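The Lights Went Out, and Other News from Craddock
Wednesday, May 19, 2021

By now you have heard about the outage, probably from the person next door, at length, over the fence. The official notice from Nallia Electric says 3316 customers lost power a little before supper and that a tree limb was at fault. The limb has not commented.

My own house was dark for five hours. In that time I learned that I own four flashlights and that I had been using them mainly as a place to store dead batteries. One had leaked. One worked if you held it sideways and kept your thumb on the cap, and that is how I ate a cold ham sandwich, one-handed, like a burglar on break. The big lantern, a Kinon I bought after the last outage and felt very smug about, was still in its box with the price sticker on. It takes a size I have never had in the house.

So I spent Saturday on the junk drawer. I recommend this to anyone with a free morning and low expectations. Mine gave up a great many batteries rolling around with the twist ties and the takeout menus (two of the restaurants have closed). There is no way to tell a good one from a bad one by looking. A neighbor swears by dropping them on the counter to see if they bounce, and I did that until the dog left the room. Then I drove to Skondberg Hardware and bought a little tester, as I should have done in the first place. It cost less than the ham.

A few things I now do, for however long this lasts. Batteries stay in their package until they are needed. Anything I only use when the power fails gets its batteries taken out and taped to the side, so they can't leak into the works. Old and new don't go in the same flashlight. And before closing anything up I look for the little plus and minus marks, because the one flashlight I had written off as broken had nothing wrong with it except me.

The used ones can go in the bucket by the register at Skondberg. Please put a bit of tape over the ends first, especially on the square nine-volts, which can start a fire if they rub up against the wrong thing. The bucket is for batteries. Last month it also held a sandwich bag of screws and half a doorbell.

As for Nallia, they say the tree trimming on the north side of town will be finished by fall, and that they have a text alert list you can join. I joined. My first alert arrived the following afternoon and told me that the power was out. It was on. I could tell by the microwave, which was blinking twelve at me and still is.

If you want to be one up on me next time, check your flashlights this week while you can see what you're doing. Write the size each one takes on a strip of masking tape and stick it to the handle.

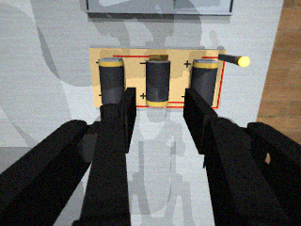
And put at least one of them somewhere you can reach in the dark. Mine was on the top shelf of the hall closet, behind the fan.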